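# What is wood, anyway?

December 2024

Knock on the nearest door. Go on, I'll wait!

If it made a nice solid sort of thump, there's a good chance you just knocked on something that used to be alive. It once had leaves and roots, and quite possibly a squirrel running up and down it. I think about this a lot (I'm a bit odd about trees) and I still find it strange that we eat our breakfast off them.

So what is wood made of? Let's start small.

## A big bundle of straws

Imagine you've got a huge handful of paper drinking straws, all pointing the same way, and you glue them together into one fat bundle. That's quite a good model of a piece of wood. The straws are cells, far too thin to see one by one, and most of them run up and down the trunk. When the tree was alive, some of them carried water all the way from the roots to the leaves.

The walls of the straws are made mostly of two things. One is called cellulose, which is stringy and strong. The other is called lignin, and it's stiff and works a bit like glue. Paper is mostly cellulose too, so your maths book and your garden fence are cousins.

The direction the straws point in is called the **grain**. If you've ever watched somebody split a log with an axe, you'll have seen them stand it on its end and hit the top. They are splitting *between* the straws, along the grain. Chopping across the straws is much harder work.

## Rings, and how to read them

Trees get taller at the tips of their twigs and fatter just underneath their bark. In places with warm summers and cold winters, like ours, a tree grows quickly in spring and makes pale wood with roomy cells. Later in the summer it slows down and makes wood that is often darker and more tightly packed. By winter it has stopped for a rest. Pale bit, dark bit, stop — and there's one ring.

I once spent a whole September afternoon on my hands and knees in Drasstead Woods, counting the rings on an old oak stump with a pin. I lost my place twice and had to go back to the middle! In the end I got to 200, and my knees were green for a week.

Wide rings usually mean the tree had a good year, with plenty of rain and light. Thin rings can mean a dry summer, or a greedy neighbour hogging the sunshine. There's another oak in the same woods, still very much alive, that people say is about 700 years old. I like to pat it when I go past.
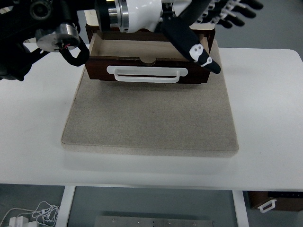

**R. Fitzgerald**

## Why isn't all wood brown?

Wood comes in more colours than you'd think. Holly is nearly white. Ebony can be nearly black. Cherry starts off a soft pinky brown and gets darker and redder as the years go by. Even one little drawer can be dark reddish-brown at the front and light tan inside.

Sometimes that's paint or stain, and sometimes it's just the tree. Inside many trunks there are two sorts of wood. The outside part is **sapwood**, which carries water and tends to be pale. The middle part is **heartwood**. It has stopped carrying water, and in lots of trees it fills up with natural chemicals that make it darker and help to keep hungry insects and fungus away.

## Wood that swells

Have you got a door at home that sticks on damp days? The door is getting fatter!

Even after it's been cut and dried, wood soaks up water from the air, and the walls of those tiny straws swell. When the air is dry again, they shrink. They hardly get any longer, but they do get wider, so a plank moves mostly from side to side. Carpenters know this and leave little gaps so that doors and drawers have room to move.

## Hard, soft and confusing

People talk about hardwoods and softwoods, and you'd think that would be simple. Softwoods come from trees like pine, spruce and fir, most of which have needles and cones. Hardwoods come from trees like oak, beech and ash, which mostly have broad, flat leaves. But balsa, the very light wood that model aeroplanes are made from, is a hardwood, and you can dent it with your thumbnail. Yew is a softwood and it's really tough! The names are about what sort of tree it is, so don't trust them if you're picking something to stand on.

## Try it yourself

You need a wooden lolly stick, a ruler, a pencil and a bowl of water.

1. Draw round the stick on a piece of paper.
2. Leave the stick in the water overnight.
3. Put it back on your drawing and look very closely at the edges.
4. Now try bending it gently, and see how it feels next to a dry one.

Then go on a wood hunt indoors. I found 14 wooden things in my kitchen before I'd even opened a cupboard, and I'd forgotten the pepper grinder.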